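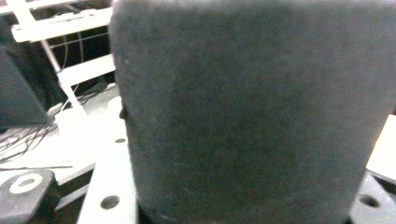

Free skin checks should not end with a price list

My sister went for a free skin consultation in June and came home with a quote for 3,000 pounds. She had gone in to ask about one patch of redness on her cheek. The quote covered a course of laser sessions, two peels and a set of creams sold only by the clinic. She was in the room for less than half an hour.

I don't think she was lied to. The woman who saw her was polite, trained and probably believed what she was saying. My complaint is with the way these appointments are set up. The person who looks at your face is also the person who sells you the treatment, and in many clinics she is paid partly on what she sells. We would not put up with that from a GP.

Clinics will say that the free appointment is what gets people through the door, and that nobody is forced to buy. Both are true. But a customer sitting under a bright lamp with no make-up on, being shown her own pores on a screen, is in a poor position to haggle. My sister told me she felt rude leaving without booking something, so she paid a deposit of almost 300 pounds. Getting it back took three phone calls and a letter.

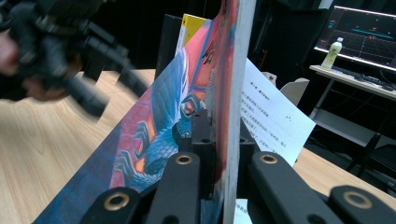
A book held upright against a thin board.

I would change two things. First, charge for the consultation. A modest fee, paid whether or not you book anything, would let the clinic pay staff for their time and would let the customer walk out owing nothing. Olesia Fedoruk, who ran a small practice for years before she retired, charged for every first visit and told me she lost some bookings by it. She also said the people who did come back had usually made up their minds properly.

Second, no deposit on the day. Send the plan home in writing with the cost of each part set out separately, and say plainly which parts are medical and which are cosmetic. Redness may be rosacea, and rosacea may need a prescription. A peel is something else, and a customer ought to know which of the two she is being asked to pay for.

Some of this could be done by law, but it would be slow, and the better clinics need not wait for it. They already have the forms and the printers. My sister saw her GP in the end and was given a gel. She may still have the laser one day - she liked the clinic, and the coffee was good - but she wants to decide that at her own kitchen table.

Zoia Dmytriv
1/27/23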